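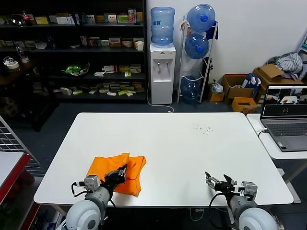
One gripper on the orange cloth, one off it.

My GIC at Womico Credit Union matures today, Fri 6 July, and I have spent the week learning what my credit union thinks of me. Thread.

Background for the Americans: a GIC is a certificate of deposit with better manners. You hand over your money, they lock it up, and when it comes out you get a letter asking if you'd like to do it again for less.

Mine was a 14-month term, which is a weird length. It's weird on purpose. The odd terms are the promo terms, the ones on the poster by the door with the couple laughing in the canoe. The regular terms are the ones you get rolled into.

I had read the letter in the sense that I had opened it and put it on the fridge. On the second page it says that "absent instructions" the deposit renews automatically for one year at the posted rate. Posted rate. Remember that phrase.

The posted rate is to GICs what the rack rate is to hotels, except backwards. It's the worst number in the building and you get it by doing nothing. People who do nothing are the whole business model.

So I phoned. Hold music was a pan flute doing Stan Rogers. I'm not going to elaborate.

Got through to a very pleasant fellow who told me the posted rate. I said there was a better one on your website. He said that one is for new money. I said my money would be happy to leave and come back. He laughed a bit too long, so I gather I'm not the first.

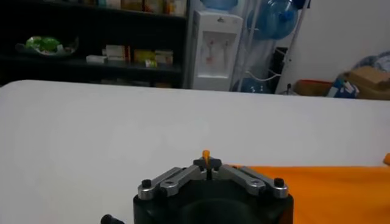
For anybody who hasn't met it, "new money" means funds that weren't at the institution as of some date they pick. In my case the date was in February. My money has been there since before February, being loyal, and is therefore old, and gets less. It's the cell phone plan thing all over again.

My brother-in-law Gonzalo says this is what brokers are for. Gonzalo Cifuentes has been through three brokers. He's currently with an outfit called Zisgate whose app sends him a confetti animation when a coupon pays. He showed me at Easter. It was nine dollars.

Fine, though. I looked at Zisgate. Their GIC shelf has a one-year from Moya Trust that beats Womico's posted rate by enough to matter. Same kind of deposit, same lock-up, a lender I'd never heard of until Tuesday.

(Check who insures the thing before you buy it. Credit unions are generally covered by a provincial scheme and trust companies by the federal one, and the limits aren't the same. Dull, takes five minutes, do it anyway.)

Now the fun part. This deposit is inside a TFSA. If I pull the cash out and walk it across the street, I don't get that contribution room back until January. So it has to go as a direct transfer, institution to institution, on a form.

The form costs $145.

To send my own money. To another place. Electronically, I assumed, until the woman in registered plans said "once they receive the cheque." THE CHEQUE.

Asked how long. She said allow 11 business days. Asked if it earns interest while it's in the mail. Long pause. Keyboard noises. No.

Did the arithmetic on the back of the letter, now removed from the fridge. The whole deposit paid me a bit over $600 for the term. The better rate over the next year gets me a couple hundred more than the posted one, then you take off the fee, then you take off the dead days. What's left is lunch. A good lunch, with a drink, but lunch.

And that's how the fee gets set, I'm convinced. Somebody in a room worked out what it's worth to a reasonably annoyed person to leave, and priced the door just under it.

Zisgate will reimburse the transfer fee, by the way. If your balance is above a threshold. Guess which side of the threshold I'm on.

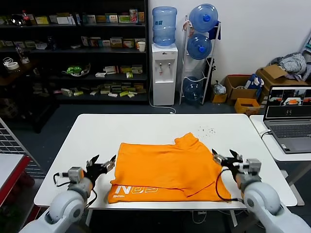 Called Womico back Thursday and asked for the branch, not the call centre. Got Ezequiel Montes, who set up my first chequing account when I was in residence and had worse hair. Told him I had the transfer form filled in and sitting in front of me. This was half true. I had the form.

He put me on hold for maybe a minute. No pan flute at the branch, just silence, very classy. Came back with "I can do the special as a retention exception."

There's an exception! There has been one all along! It's not on the site, not in the letter, and the pleasant fellow on the phone either didn't know about it or is a better poker player than I am.

It's still a hair under Moya. But no fee, no cheque in the mail, and I don't have to learn another app. I took it. Eighteen months, another weird length.

Before anyone replies: yes, I know about ladders. Yes, I know about index funds. Casimiro Carrasco has already messaged me about index funds, with a chart, and he starred the chart.

Practical bits if you've got one coming due: look up the maturity date now, find out if yours auto-renews, and ask how many days you have to change your mind afterward. Then phone the branch and say the word "transfer" out loud.

Also the new letter arrives in a year and a half and I fully expect to put it on the fridge.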